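August 4, 2023
Ernoreck bench notes – food containers

Finally got to the white plastic containers and what a pleasure they are to sort! I cleared the white table first and wiped it down, then set them out one at a time. The small printed labels are staying on for now, as I want to copy them into the Kodo list before anything goes near the sink.
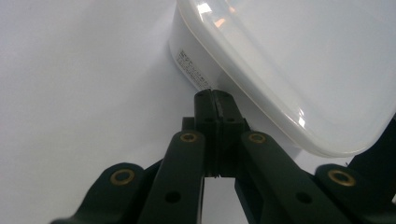

Lids next. Two of the old batch from March don't match any base we own, so they've gone in the Celtia box with a note. Shelf tag 61 is free again and I'd love to use it for the small sizes – it's just at hand height. The 300 ml ones stack beautifully if you turn every other one round (try it!).

Still to do: new labels, and ask whether the 1979 recipe tin lives with these or in the Na cupboard.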